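3 April 2026

I have been grumpy about demonstration data for a while, and Caketti is the project that made me sit down and write out why. The short version is that I think we count the wrong thing.

Every status note I see from a collection effort opens with a total. Ours does too. As of this morning we have 1294 episodes of fruit going into a cardboard box, and that number will go on a slide, and people will nod at it. I nodded at it myself back in October, when it was 110 and I thought the trouble was simply that it was small.

What does 1294 buy? Take the pear. A pear is a rude shape for two fingers. It is fat at one end and skinny at the other, and where you squeeze it decides most of what happens next. The person driving the arm learns this by lunch on the first day and settles on the neck, and from then on you get the neck. You don't get the shoulder or the fat end, or the awkward sideways pinch that a policy will surely try the first time its guess is off by a finger's width. So the set is big and narrow, and the bigger it grows, the narrower it gets, because people get good at the task.

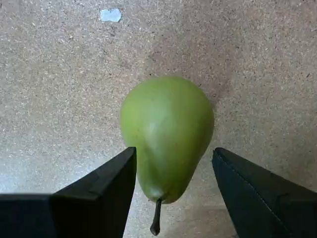
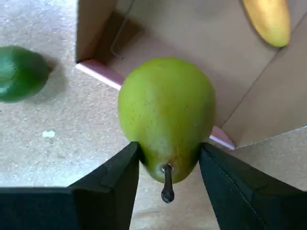

I went through 100 of the pear episodes by hand last week, with a notepad, which I recommend to anyone who talks about their data a lot. I was looking for mistakes. I found two. Both had been tagged for removal by the Volelia filter, which throws out anything that runs too long or includes a second try at the grasp. In other words, the only episodes that show how to get out of trouble are the ones we delete before training.

The filter's defenders say that bad examples teach bad habits. Maybe. I have read that claim in a lot of places and seen it tested in very few. A slip followed by a calm second grasp doesn't look like a bad habit to me — it looks like the skill I want. If somebody has a clean comparison, same hours of driving, filter on and filter off, I would love to read it. Please don't send me a loss curve.

Then there is variety, or what passes for it. The Grotum protocol says to change the objects and where they start. Fine, and we do. It says nothing about changing the driver's mind. You can swap a pear for a banana all afternoon and still record one plan: come in from above, close, lift, over the rim, let go. I suspect a model trained on that has mostly learned the rhythm of the afternoon.

I should be fair to the other camp. Frerichs, the older set we started from, was much messier than ours, and I complained about that too. Half the episodes had no label, and a few were labeled with the wrong fruit. Some cleaning is plain good sense. I just don't believe that wrong labels and second tries belong in the same trash can, and our tools treat them as one thing.

So for the next batch I have asked for something that will make the total look worse. Part of each session goes to bad starts: the driver opens with the fingers somewhere dumb, on purpose, and has to recover from there. The recoveries stay in. Episodes will be longer and we will get fewer per day. I expect to be asked about that.

I don't know that it will help. My guess is it helps with pears and does very little for bananas, which seem forgiving about where you grab them. I'm going to write that guess on the whiteboard before we train anything, so I can't change it later.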